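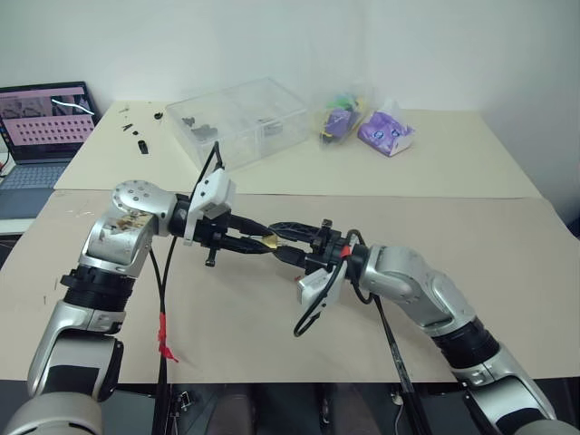
Chapter 7
Paying for the Second Arm

Most people who come to plan their first robot bench begin with the arms, and who can blame them? The arms are what the catalogue puts on its cover, and they are what the head of department will ask to see. But if you sit down with the accounts of a bench a year after it opened, as we did with our friends at the Drommont workshop, you will find a good deal of the money went on things that never had a page of their own in the first budget: cables, grippers, cameras, a laptop, a sturdy table and something to cover it with.

In this chapter we shall plan a two-armed bench from start to finish, following a small firm called Coughlan that wants to handle little metal parts, passing each one from gripper to gripper. You will meet two quotations, one from Fonau and one from Trirari, and I hope you will take your time over both (a pencil and a pot of tea are a great help). The cheaper one leaves out 72 hours of fitting and training, and it is surprisingly easy to miss.

We begin with the shopping list in Section 7.1, and turn to spares and repairs in 7.2. If you skipped the notes on leasing in Chapter 2, do go back to them first, as we shall lean on them quite heavily.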